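Shop Notes: Moisture and Wood Movement in Solid Panels

Member bulletin, 4 May 2018
Prepared by Kaede Tsuchiya, technical desk

Several questions came in over the winter regarding tabletops and cabinet doors that cupped, split, or opened at the glue line after delivery. Most of these cases trace back to moisture content at the time of glue-up or to hardware that did not allow the panel to move. The notes below replace the single-page sheet that went out with the Fustell catalog.

How wood takes up and gives off water

Lumber exchanges moisture with the surrounding air until it reaches equilibrium. At 70 degrees F and 50 percent relative humidity, the equilibrium moisture content is a little over 9 percent. At 30 percent relative humidity it drops to near 6 percent. A board dried to 8 percent and then stored in a damp garage will not stay at 8 percent, whatever the tag on the bundle says.

Movement along the grain is small enough to ignore in furniture. Movement across the grain is not. Flat-sawn boards move more across their width than quartersawn boards of the same species, in many cases close to twice as much. The difference between the two is also why flat-sawn boards cup as they dry.

Estimating the change in width

For moisture contents between 6 and 14 percent, the usual method is to multiply the panel width by the dimensional change coefficient for the species, and then by the change in moisture content in percentage points. For flat-sawn red oak the coefficient is 0.00369. A 36-inch top going from 10 percent down to 6 percent gives 36 x 0.00369 x 4, or 0.53 inch. That is slightly more than half an inch across the full width, or just over a quarter inch per side if the top is fixed at the center.

Members who build for heated buildings in cold climates should run this number before drilling any holes. Renji Sugiyama has a worksheet with coefficients for the species we stock, and the technical desk will mail a copy on request.

Reading the grain before layout

Look at the end grain first. Growth rings running nearly parallel to the face indicate a flat-sawn board; rings standing close to 90 degrees to the face indicate quartersawn. Where the end grain has been sealed or painted, take a thin slice off the end and look again. Face grain is a secondary check. Wavy figure on a face does not by itself establish how the board was cut, and printed or rendered wood surfaces tell you nothing at all about movement. Pale finishes also make the figure harder to read, so mark ring orientation in pencil before finishing.
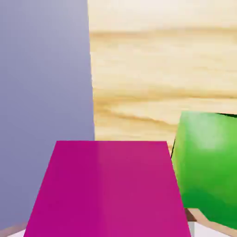

Fastening a top to its base

A solid top should be held flat and left free to move across its width. Acceptable methods are figure-eight fasteners, wood buttons in a grooved apron, and screws in slotted holes. Slots run across the grain of the top. Fix the center of the top with one round hole on each end apron, and slot everything else.

Do not glue a solid top to its apron. Do not glue long-grain battens across the underside -- the batten will hold its length while the top changes width, and the top will split or the joint will fail.

Breadboard ends follow the same rule. Glue the center tenon only. Pin the outer tenons through elongated holes and leave clearance in the mortises at both edges.

Acclimation

Stack lumber on dry stickers with air on all faces, in the space where it will be worked. Time alone is a poor guide. Take meter readings from the middle of several boards and continue until readings taken a few days apart agree. Set the species correction on a pin meter first; Aoi Hamada found two meters in the loan cabinet still set for Douglas fir, and both have been reset.

Rough-cut parts slightly oversize, let them sit overnight on edge, and then joint and plane to final thickness. Remove equal amounts from both faces. Stock planed on one face only will often cup by morning.

Finish

Finish slows moisture exchange. It does not stop it. Apply the same number of coats to both faces of a top, including the underside. A heavy film on the show face with bare wood below is a common source of cupping -- three of the tops returned last August were built this way.

The next bulletin will cover drawer bottoms and frame-and-panel doors. Corrections to the coefficients should go to Sadao Kudo in writing, with the source noted.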